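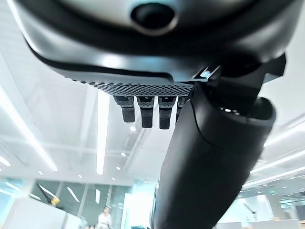
Grey housing with a black mesh grille, seen from underneath.

Adel Kabbaj repairs old radios in Clukville, and in August he moved his workshop to a bigger garage. "My neighbours bring me everything, also the toasters," he told me. He keeps 779 valves in labelled drawers. His favourite set is a Horamitz, bought for 11 dollars. "The colour of the dial was gone, but the sound was very warm." He is now looking for a second one.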